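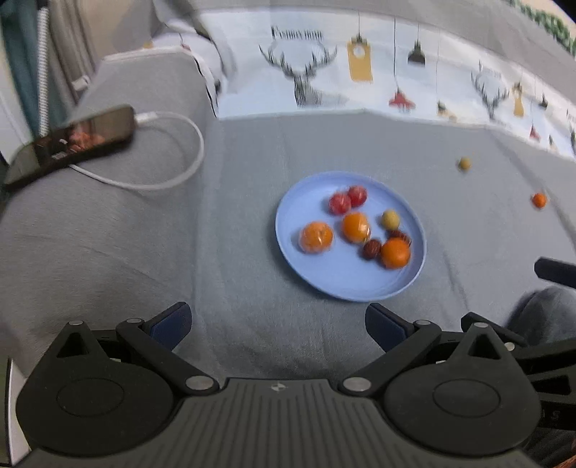
Room check, flat 19, Hafstein House
Checked by: Niamh Ní Mhurchú, 4 pm
Copy to: Pádraig McGrath

1. Smoke alarm – tested, loud enough. OK
2. Door closer – slow on the last bit, does latch. OK for now
3. Window restrictor – OK
4. Food left out – fruit on the blue plate, oranges and some small ones. Two little ones off the plate on the cloth, could roll and get trodden on. Put back on plate pls. Eat up or bin by end of month, we had fruit flies in October
5. Choking risk – small round fruit, plus what look like dates. Keep well back when the grandchildren visit. Cut the round ones up for the little lad. Check dates for stones
6. Phone and charger – phone plugged in and lying near the food. Move to the hard shelf, not on fabric while charging. Cable loops right round and back under the phone, wants straightening. ACTION
7. Curtain – teal one, hangs close by. Keep chargers and plugs clear of it. ACTION
8. Cloth – creased and raised up on one side, plate could tip if moved along. Smooth flat. ACTION
9. Heater (Preltov) – guard on, last service sticker readable, ref 703. OK
10. Trailing leads elsewere – none in hallway. OK
11. Fridge temp – 4 degrees. OK
12. Pull cord in bathroom – tied up again!! Untied it. Must hang to floor

Actions 6, 7 and 8 told to resident, she will see to them tonight. Pádraig to look at door closer when hes next up on that floor – bring the long screwdriver. Flat 37 still to do, no answer at door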